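HOME | Storage

The $20 tray and other things that won't clean your kitchen

Every July the catalogs decide that my cabinets are a disgrace. This year it was Flostden, a storage company with a 119-page booklet and a firm belief that anything I own would be happier in a white plastic box.

I've been reviewing this stuff for 12 years, and I still open the booklets hoping to be wrong. Tosus sold me drawer dividers that slid every time I wanted a spoon. Prondarent's stacking bins stacked fine until I needed something from the bottom one. So when the garbage bag people started talking about "roll management," I kept my wallet shut for a while.
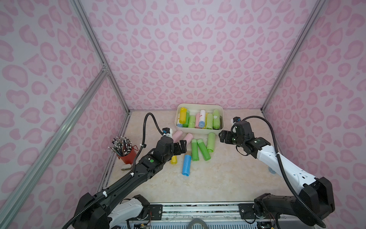 Garbage bags do have a storage problem, and it's mostly our own doing. We buy one size for the bathroom and another for the kitchen, then a third because it was on sale. Color helps a little: with yellow, lime green and pale pink rolls together in a white tray, you can at least grab the same kind twice. But a tray only looks after what's in it, and the rolls left lying in front are still clutter.

My own test was dull. I put 20 rolls under the sink in an old Dvořáček cookie tin with no lid, and left them there until fall. I found the right bag every time. The tin cost me nothing and has a dent in it.

If you want a tray, measure the shelf first and buy the cheapest one that fits. Flostden's is still on my counter, holding onions.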